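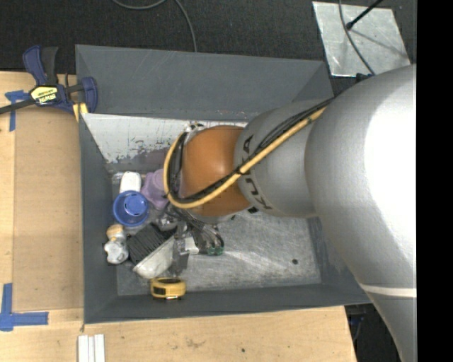 灰色の箱と、左側に寄った小物。

引き出しの中身を全部出した。台所の、コンロの右にある一番下の段だ。引っ越してきてから一度も底を見ていなかったと思う。上の二段は毎日開けるので自然に整っているが、三段目は「とりあえず」のものが入る場所になっていて、開けるたびに何かが引っかかり、手を突っ込んで平らにしてから閉める、という動作が習慣になっていた。

今回やろうと思ったきっかけは栓抜きである。Danilo Manaloさんから瓶入りの炭酸をもらったのに、栓抜きが出てこなかった。あるのは確実で、去年の夏に使った覚えもある。三段目を奥まで引いてかき回したが見つからず、その日は飲まずに寝た。翌朝、仕方なく段ごと外して床に置いた。

出したものは、いったん浅い箱に移した。以前は床に新聞紙を広げて並べていたのだが、この方法だと途中で電話が来たり、昼になったりしたときに困る。箱に入っていれば、そのまま持ち上げて棚の上に逃がせる。縁があるので転がるものも外に出ない。内側が斜めになっている箱は、隅のものを指でかき寄せやすい。垂直の壁だと隅にクリップや輪ゴムが残って、爪で掻き出すことになる。底は多少傷があっても構わない。きれいな箱だと汚すのが気になって、結局使わなくなる。

もうひとつ、箱の中では片側に寄せておくことにしている。全体に広げると、見たものとまだ見ていないものの区別がつかない。片側に寄せて、ひとつずつ取り上げ、行き先が決まったら箱から出す。決められないものだけ反対側に置く。空いたところが広くなっていくので、どこまで進んだかがわかる。このやり方はFekenという収納用品の店の冊子で読んだ。冊子には箱を三つ使うと書いてあったが、うちの台所では三つも置けないので一つでやっている。

行き先は四つ決めた。

毎日使うもの。これは上の段に移す。
たまに使うもの。三段目に戻す。
台所のものではないもの。それぞれの場所に返す。
捨てるもの。

最初は「人にあげるもの」も作っていたが、これはやめた。あげるつもりの袋が玄関に半年置かれたことがあり、そのうちの何点かは自分でまた取り出して使っていた。あげたい相手の顔が浮かぶときだけ、その場で連絡する。今回は計量スプーンが重複していたので、Shiela Tolentinoさんに聞いたら欲しいと言うので、次に会うとき渡す。

台所のものではないものが思ったより多かった。巻き尺、自転車の鍵の予備、切手、前の部屋の網戸の部品、写真立ての裏についていた金具。切手は額面が古く、そのままでは葉書に足りない。自転車はもう持っていないが、鍵はしばらく手に持って考えてから捨てた。網戸の部品は、前の部屋を出るときに返すべきだったのかもしれない。今さらどうにもならないので捨てた。

Trititzの水切りの部品も出てきた。本体はおととし割れて処分している。部品だけが残るのは、本体を捨てるときに引き出しの中まで思い出さないからだろう。似たようなものでは、もうない弁当箱のゴムパッキン、もうないミキサーの小さいブラシ、もうない鍋のふたのつまみがあった。つまみは鍋が壊れたときに「何かに使える」と思って外したものだ。何にも使わなかった。鍋のふたのつまみがなくて困っている人がいたら教えてほしいと書こうとして、もう捨てたことを思い出した。

反対に、捨てるつもりで手に取って戻したものもある。木のバターナイフで、Rogelio Catacutanさんが昔くれたものだ。バターにはほとんど使わないが、瓶の底に残ったジャムを取るのにちょうどいい。味噌の容器の角にも届く。これは上の段に昇格させた。三段目にあった間は存在を忘れていて、スプーンの柄で無理にかき取っていた。

栓抜きは、巻き簾の中に巻き込まれていた。巻き簾を丸めて輪ゴムで留めたとき、近くにあったものを一緒に巻いたらしい。竹串も同じところから出てきた。巻き簾は年に一回使うかどうかなので、このままだと次の節分まで出てこなかったはずだ。栓抜きは冷蔵庫の横に磁石のフックをつけて下げた。引き出しには戻さない。

出したあとの引き出しは、まず掃除機で吸い、それから固く絞った布で拭いた。隅に砂糖のようなものが固まっていて、布では取れなかった。ぬるま湯を含ませた紙を置いて、その間に箱の中身を進めた。しばらくすると柔らかくなっていたので、割り箸の先で起こして取った。何だったのかは不明である。水を使ったあとは乾くまで戻さない。前に急いで戻したことがあり、そのときは下に敷いた紙が波打って、開け閉めのたびにこすれた。

敷くものは、以前は滑り止めのシートだった。網目に粉が入り込むので今回やめて、厚手の包装紙を切って敷いた。Gatchalianのパン屋が袋の中に入れてくれる紙で、きれいなものを何枚か取ってあった。汚れたら替えればいい。端を少し短めに切ると、取り出すときに指が入る。最初の一枚はぴったりに切ってしまい、角がめくれてきたので切り直した。

仕切りは買っていない。Arnel Malabananさんには、仕切りがないとすぐ元に戻ると言われた。本人の家の引き出しは確かに見事で、フォークの一本まで枠に収まっている。ただ、うちの三段目に入るのは形がばらばらのものばかりで、枠に合わせて入れると半分が空気になる。前に仕切りを買ったときは、泡立て器が入らず、結局仕切りのほうが箱に入って押し入れに行った。今回は牛乳パックを切ったものを手前に二つ置いて、細かいものだけそこに入れた。奥は仕切りなしで、長いものを縦に並べてある。

戻したものを書いておく。次に開けて「なぜこれがここにあるのか」と思ったときのために。

手前左：輪ゴム、袋を留めるクリップ、たこ糸
手前右：竹串、爪楊枝の予備、ろうそくとマッチ
奥：巻き簾、すりこぎ、泡立て器、麺棒、はかり
一番奥：茶こしの替え、落としぶた

輪ゴムは数えていないが、一生分ある気がする。弁当や野菜についてくるものを全部取っておいたせいだ。伸ばしてみて、ひびが入っているものは捨てた。残りを小さな瓶に入れて、瓶に入らない分も捨てた。これからは瓶がいっぱいなら新しいほうを捨てる。

はかりは電池が切れていた。電池の引き出しには同じ型がなく、これだけは買いに行った。駅前の店で388円。入れ替えたら動いた。単位がグラムではない表示になっていて、戻し方がわからず、説明書を探すことになった。説明書の束は別の段にあり、そちらもひどい状態だった。見なかったことにして、必要な一枚だけ抜いて閉めた。

所要時間は、拭いて乾かすところまで入れて半日。箱の中身だけなら午前中で終わった。時間がかかるのは最後に残ったものだ。今回は小さな鍵がひとつ、用途のわからないねじ、それに白いプラスチックの部品が残った。こういうものは封筒に入れて、日付を書いて棚に置いている。今回の封筒には2019年11月5日と書いた。1月になっても用がなければ、封筒を開けずに捨てる。開けるとまた考えてしまう。

前に同じことをしたときの封筒がまだ棚に残っていたので、今回は一緒に出した。中身が気になったが開けずに捨てた。その晩、Sajib Chowdhuryさんと電話で話していて、うちで預かっている南京錠の鍵の話になった。鍵は玄関の皿の上にちゃんとあったので問題はなかったが、話している間は少し汗をかいた。預かりものには今度から名札をつける。

炭酸は夕方に飲んだ。瓶のふたは、箱に入れずにすぐ捨てた。

次は洗面所の棚をやるつもりだが、あちらは液体のものが多いので、同じ箱を使うなら先に底に何か敷いたほうがよさそうだ。説明書の束もある。どちらを先にするかはまだ決めていない。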